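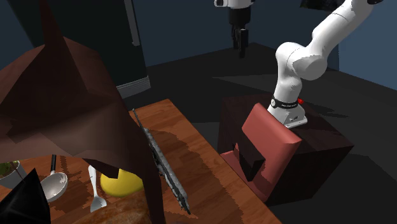 Can the Diddale kitchen pack be used with a two-arm cell, or is it made for a single arm only?
It is made for both – the second arm has to be added in the cell settings before the pack is opened, otherwise the planner loads with one arm and gives no warning.

Support > Simulation packs > Diddale > Open tickets

Ticket opened by Lingyun Zeng, Fullico, 28/06/2022
Product: Diddale kitchen pack, trial licence, 31 days

We are testing the pack before we decide to buy it. Our wish is to practise table tasks in simulation first and to move them afterwards to the real cell. The installation went well. The problem is in the task "lift the lemon". The arm plans a path, waits, and then the log says "no valid grasp". I repeated it 21 times with the same settings and I received the same message every time.

What I have already tried:
– restarted the planner and loaded the pack again
– made the gripper opening wider in the settings
– removed the speed limit

The task with the bread works without error, so I think the arm itself is set correctly. I attach the log.

Reply from Vaughn Lindqvist, Skorndale support

Thank you for the clear report. In your log the planner rejects every grasp for the same reason, a collision with the object "cover_brown". This is the big dark brown folded shape over the left part of the wooden table. In the viewer the lemon lies partly in its shadow, and the collision shape is larger than the one you see. Please open the object list, select cover_brown and change "collision hull" from Simple to Detailed. Then save the layout under a new name and run the task again.

Lingyun Zeng

I changed the hull to Detailed. Now 6 grasps are found, but the arm stops before it reaches the table. The message is "joint 2 near limit". Must I move the pedestal? I would prefer to keep it, because the position is copied from our real cell.

Vaughn Lindqvist

Please leave the pedestal where it is. Under Planner > Start pose choose "Elbow high" and try once more. If the message comes back, send me the saved layout and I will test it on our side with the same version.

Lingyun Zeng

With "Elbow high" the task is completed. I would suggest to write the hull setting in the manual, I did not find it in the April edition. One question is still open – does the trial licence permit to export the path to a real controller?

Vaughn Lindqvist

The export is only in the full licence. I have passed your remark on the manual to our documentation team. I leave the ticket open until you confirm that the saved layout loads correctly.

Related tickets
Pack does not load after licence change
Dal Bello gripper model opens in wrong units
Shadows missing in viewer on older graphics cards
How to rename a saved layout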